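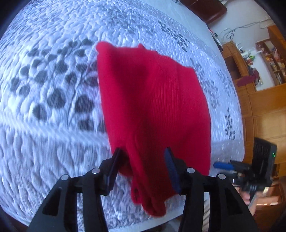
Does the Zirninberg wool wash really stop knits from shrinking at 39 degrees?
Going by what I have so far, I doubt it does much that plain water and a gentle drum don't.

Workshop notebook, July, started 7:40 a.m.

Picking up from the last page. The leaflet says "protects the fiber." Protects it from what? Wool felts when you heat it, shake it and change the temperature on it suddenly. A spoonful of soap can't do a lot for the third one, and our rinse comes in straight from the cold main.

Cut 2 swatches from the same Heneck yarn panel, same needle size, edges bound. Marked corners with cotton thread, measured flat on the glass. One got Zirninberg at the dose on the cap, the other got the cheap liquid from under the sink. Separate loads, 39 degrees on the dial, low spin. I don't trust the dial either. The thermometer in the drawer has a split in the column, so today I'm taking the machine's word for it, and anybody reading this should bear that in mind.

Result after drying flat: Zirninberg swatch lost 2 mm on the long side. The cheap one lost the same. Short sides unchanged as far as my ruler goes. The Zirninberg one feels softer, but I knew which was which when I touched it, so that's worth nothing. Next time have somebody else put the labels on.

Draselix rep sent their own chart by email. The vertical axis starts well above zero and there's no note of how many pieces they washed. Filed it, not using it.

One panel each way isn't a test. Need more swatches and a proper thermometer before anyone changes what we order. Also want a run with the rinse warmed to match the wash. My money is on the cold rinse mattering more than the bottle.

To do: bind new edges, replace thermometer, ask Heneck if the yarn is treated. If it is, most of this page is useless.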